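4.2 Knots, tangles and the second cloth

Most writing on household linen treats folding as the whole of the matter. The towel arrives flat, is halved, halved again and put on a shelf, and everyone goes home pleased. Our diaries suggest a less orderly life. Of the 292 usable entries collected in the Kanaan households, 155 mention some form of undoing before any folding could begin: shaking out, pulling apart, turning the right way round, or picking at a knot with the fingernails while saying something the diarist declined to write down.

We follow Amaral's working distinction between a tangle, which has no author, and a knot, which somebody must at some point have tied. The distinction is tidy on paper. In the diaries it collapses almost at once, as respondents blamed the washing machine for both.

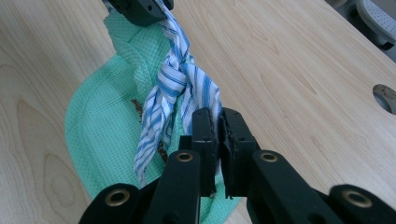
Figure 5. Striped cloth, knotted, over a green towel.

Knots cost more time than tangles, and they cost it in an irritating way. A tangle loosens a little with every tug, whereas a knot tends to reward tugging by getting smaller. The trouble is greater where two cloths are involved, as in Figure 5, where the knot is in the striped cloth and the waffle-weave towel is held up along with it. Diarists faced with such a pair usually wished to deal with the towel first, it being the larger and duller job, and then found themselves attending to the knot after all. Stripes at least offer some help — the eye can follow a blue band into the knot and make a fair guess at where it ought to come out. Plain cloths offer no such courtesy, and four of our diarists admitted to putting them away knotted.

The entries for January are fuller than the rest, which we put down to the weather and to the novelty of the notebooks. By spring the same households were writing "towels, as before". We have coded these as folding, with some misgivings, and return to them in Section 5.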